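Taking apart an old Dell tower this week and posting as I go. It's the office machine from Tencombe, retired in December, and I want the usable parts out before the rest goes to recycling.

First job was getting everything unplugged. Power cord out, then I held the power button down for a few seconds to drain what was left. Monitor cable, keyboard, network. I label cables with masking tape even when I think I'll remember, and I never remember.

Lay the tower on its side with the removable panel facing up. A lot of people try to do this with the case standing and end up dropping screws down behind the board.

The side panel came off without tools. A fair number of these business machines are like that. If yours won't budge, look for a lock tab or a padlock loop at the back before you start pulling.

Dust. More than I expected for a machine that sat on a desk. I took it outside and used a soft brush and a can of air. Hold the fan blades still with a finger while you blow them out.

Color coding is the nice thing about these cases. The parts you're meant to touch are mostly blue: slot covers, drive tabs, the latch. On the last one I did, a Dornlow house-brand box, everything was bare metal and I had a cut thumb by lunch.

Order I'm working in: drives, graphics card, memory, processor, power supply, board. Drives go first so they can't get knocked about while I'm working on the rest.

The hard drive sits low in the cage. Unplug the power and data connectors by the plug, not the wires. The data plug on mine had a small metal clip you have to squeeze. Pulling harder does nothing except bend things.

Don't throw a drive out with the case. I'm wiping this one on another computer and keeping it as a spare. If it fails the wipe I'll drill it.

Someone asked what I keep small screws in. An old Undetti pastille tin with a square of magnet sheet stuck in the bottom. Drive screws and case screws look alike and have different threads, so they get separate corners.

The graphics card is the part people crack. There's a retention clip at the end of the slot, and it has to be pressed open before the card will lift. Take out whatever holds the bracket at the back, press the clip, then lift straight up. No rocking from side to side.

Memory is easy. Push the clips at both ends outward and the stick pops up. Handle it by the edges. I put each stick in its own anti-static bag, or a clean envelope if I've run out of bags.

Prices, for anyone wondering if this is worth the trouble. Bailly, the used parts shop near me, offered 7 dollars for the memory and 2 for the optical drive. They'll pay up to 148 for a whole working tower, but only newer ones. This isn't newer. I'm keeping the memory.

Where it stands before the processor comes out. Green Dell board, graphics card still seated, drive still in the lower bay.

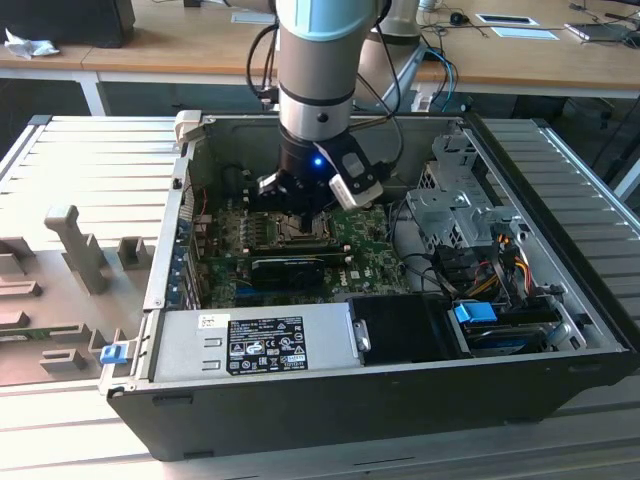
Reply from undercase_pete: I'd pull the power supply before the processor on a Dell that size. You get more room for your hands, and the wires to the drive cage stop getting in the way.

Fair point, and I may try it on the next one. I leave the supply in because its weight keeps the case from sliding around when I'm undoing the cooler screws.

On the cooler: loosen the screws a little at a time, going corner to corner. If it feels glued down, it's the old paste. Twist gently before you lift. Lifting straight up can bring the processor with it on some sockets, and that's how pins get bent.

Old paste comes off with rubbing alcohol and a coffee filter. Paper towel leaves lint.

Power supply comes out whole and stays whole. Don't open it. The big capacitors inside can hold a charge long after it's unplugged. If it's dead it goes to recycling as is.

Check the label before you reuse one in another build. Some of the office-size supplies have odd plugs or mounting holes, and they won't fit a standard case.

The bare case is just scrap metal and a bit of plastic. Our recycling center takes it with the electronics, no charge, open until 4 in the afternoon.

Board comes out tomorrow. Next up after that is a laptop from the same office, with the battery out first.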